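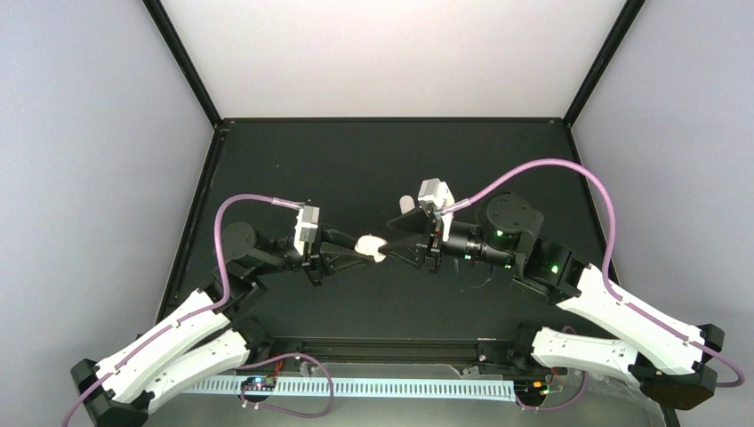

Kaseck install, second try (January)

Back at it after lunch. The plan was to have the Kaseck library unpacked, built and linked on the bench host before I went home, and I got two of the three, so I'm calling it a decent day. Writing this down while I still remember which directory I was in, as last time I very much did not.

Getting the sources out

The download is a .tgz with a .tar inside, and the .tar has a top folder that is just called src. Please don't unpack it in your home directory like I did – it dumps everything into whatever src you already have, and I spent 25 minutes picking Kaseck headers out of my own stuff. Make a folder first:

mkdir kaseck-build
cd kaseck-build
tar xzf ../kaseck-src.tgz

After that there should be src, doc and a folder named contrib. I haven't looked in contrib. Renato has, and he says there's an old makefile in there that still works if the configure script gives you trouble. Good to know!

Configure

The script wants two variables set, KASECK_HOST and KASECK_PREFIX. The readme only mentions the second one. If the first is missing you don't get an error, you get a build for the wrong word size, and you find out at link time when everything complains at once. So:

export KASECK_HOST=linux64
export KASECK_PREFIX=/opt/kaseck
./configure

Values I found by reading the script: linux64, linux32, bsd, and one called generic. I tried generic out of curiosity and it turned off threads. Went back to linux64.

It stopped once asking for the Nondik headers. We do have Nondik on this host, but it's under /opt/local/nondik and configure only looks in /usr/include. Passing --with-nondik=/opt/local/nondik fixed it. No trailing slash on that path! With the slash it glues two of them together somewhere and one of the tests fails with a "not found" message that sends you off looking for a file that's sitting right there.

Build

Plain make, no -j. I did try make -j4 first (of course I did) and it fell over because the parser files get generated halfway through and the other jobs don't wait for them. A clean and a plain make got me all the way through. There were 32 warnings, nearly all of them the same unused variable in a header that gets pulled in everywhere. I left it alone. Somebody could send the Kaseck people a patch, and I'd be happy to if it's still like that in the next release.

The tests are a separate target, make check. One of them sits there with no output for so long that I killed it, thinking it was stuck. Ran it again, went to get coffee, and it had passed by the time I got back. It has a built-in timeout of 700 seconds, which I only saw afterward in the test script, so give it time before you reach for Ctrl-C.

Install

make install needs write access to the prefix. I'm not in the group that owns /opt on this host, so I put it under my own account for now:

make install KASECK_PREFIX=$HOME/kaseck

That works, except the pkg-config file still has /opt/kaseck written into it from the configure step. I edited it by hand. The proper way is to rerun configure with the right prefix, and I'll do that once Renato has sorted out my permissions.

Linking Mangubat against it

And this is the part that isn't done. Mangubat compiles fine with the new headers. The link fails on two symbols, both to do with opening a config file read-only. They're in the docs, they're in the header, and nm doesn't show them in the library at all. My guess is that they sit behind a build option I haven't found yet. Things I tried:

- moving -lkaseck to the end of the link line (no change)
- linking the static library in place of the shared one (no change)
- clearing LD_LIBRARY_PATH, in case it was picking up the old copy (no change, but it was in fact set to something silly, so I've taken that line out of my profile)

I grepped the source for the function names and they're in a file called rofile.c, inside an ifdef for KSK_RO. Nothing in configure seems to set that. Next go I'll pass it in through CFLAGS and see what happens.

Odds and ends

The whole build tree comes to 60 MB, so it's fine to keep on the scratch disk.

Ovimik still uses the old library. Don't remove the old one from /usr/local until somebody has moved it over. I nearly did.

Renato Manalastas has the login for the download page if anyone needs the archive again. My copy is in the shared folder next to the older one, and the older one has no version in its name, so check the file date before you unpack anything.

To do: KSK_RO flag, rerun configure with the real prefix, ask about /opt.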